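Workshop notebook, Lillgate
July 22, 2022

Cups again, and I am very happy about it. The Ferkden parcel turned up before lunch, so the whole bench session went on plastic tumblers for the Drirnis picnic set, and I have come away with more ideas than I can get down before I lock up.

First, the taper. I'd been worrying for weeks that ours was too upright and would jam when stacked. Tried a stack of 10 on the side bench, pushed down hard with the flat of my hand, left it while I made tea. They came apart one after another with a nice little sigh of air. No twisting needed! The old straight-sided ones from the Zaki batch used to lock together so badly that we ended up running them under the hot tap, and then you'd have a wet stack and still no cup.

Filled one to the brim and weighed the water. 600 ml, which is bigger than I'd pictured when we wrote the spec. Lovely for squash in the garden, perhaps a lot for a small child. I'd like to see a shorter version off the same mould family if Ferkden can manage it without a whole new tool. Must ask what an insert would cost, and whether they'd do it before the end of July or if we've missed their slot.

Drop test, waist height onto the concrete by the roller door. Two drops on the base, fine. Two on the rim, and the second left a white stress mark on the lip, a thumbnail long. It didn't crack, and it still feels smooth to drink from (I did check, after a wash). I'd call that a pass for a picnic cup but have put the marked one on the shelf over the sink with a bit of tape on it, so please don't take it for your coffee.

Smell: almost none after one rinse. The Zaki ones stank for days.

Dishwasher still to do. The machine upstairs was full of somebody's roasting tins and I wasn't going to fight it.

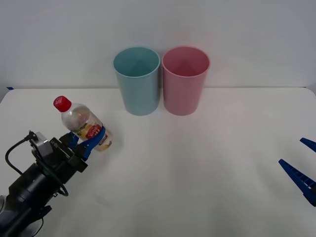 Colour is what I most wanted to get on paper today, as I've changed my mind completely. I'd been arguing for the strong shades all spring, on the grounds that a pale cup looks washed out on grass. Then I stood the pale aqua and the soft pink next to each other on the white table and they just sang. Each looks a shade deeper down inside than it does from the outside, so you get two tones out of one plastic for free, and they even throw a bit of pink and blue on to the tabletop in front of them. I want that on the box lid. Same tall shape for both, so there's no need for the packing tray to treat the colours differently, and a mixed stack ought to look like a stick of seaside rock. If we go for a third I'd try a butter yellow, and I'd keep well away from anything with grey in it.

Things to chase: the insert price, a proper colour reference for the pink (the sample slip only says "rose", useless), and whether the base can take the Drirnis mark without catching dirt. I'd make it shallow. The pressed one on the old jug collects tea like nobody's business.

Dishwasher tomorrow, top rack first, then the bottom one if I'm feeling brave.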